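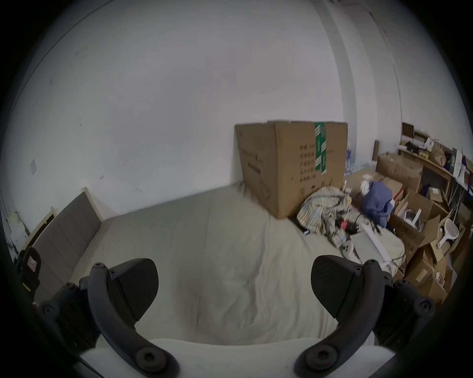 The Bedroom as Loading Dock

For residents of the Dandton apartments, July is the month of changing addresses. Leases in the complex turn over within a short period, and the building's 214 units see more boxes pass through their doors in those weeks than in the rest of the year combined. The kitchen is usually emptied with care. The bedroom receives whatever is left.

A stripped or half-made bed is the largest flat surface in most small homes, and during a move it becomes a workbench, a shelf and a waiting area. Cartons are set on the sheet. Bedding is bundled into a corner, and power strips, bags and clothing collect beside it. By the second evening the person who lives there may have no clear place to sleep.

The household services office at Kidine, which assists tenants in Dandton and two neighboring complexes, has revised its moving guidance with this room in mind. The new edition asks residents to begin with the bed and to keep it clear until the final morning. Boxes belong along one wall, on the floor, with the heaviest at the bottom and the flaps folded flat. Open cartons stacked at angles take up far more room than closed ones and tend to slide when a neighbor is moved.

Reused product cartons receive a section of their own. They are sturdy and cost nothing, and most households have several on hand. Their drawback is the printing. A box that once held an appliance continues to announce the appliance, whatever is inside it, and movers will handle it accordingly. The office recommends a plain paper label on two sides and the top, giving the destination room and a short list of contents. Old packing tape may stay in place if it is sound, but a fresh strip should run the full length of the bottom seam.

Cables are a frequent source of trouble. The guidance asks that each power strip be unplugged, wiped down and wrapped separately, with its cord secured by a cloth tie. Chargers and adapters go in a clear bag with the device they serve. When several cords are gathered loosely with bedding, they knot, and small plugs disappear into the folds.

Drinking water presents a different problem. Many residents buy bottled water in shrink-wrapped packs and store it in the bedroom for lack of space elsewhere. A full pack is heavy for its size and should travel by itself, upright, near the door of the vehicle. It will be wanted first at the new address.

Flernlow, the donation center on the ground floor of the east building, accepts clean textiles and flattened cardboard throughout the season. The center took in over 3000 cartons last summer, many of them used only once. Residents may collect boxes there without charge, up to five per visit.

The guidance closes with the walls. Scuffs behind a bed are often discovered only after the headboard has been taken away, and they should be noted on the inspection form before the keys are returned. Forms are available at the Kidine service desk, Room 68, until 5 p.m.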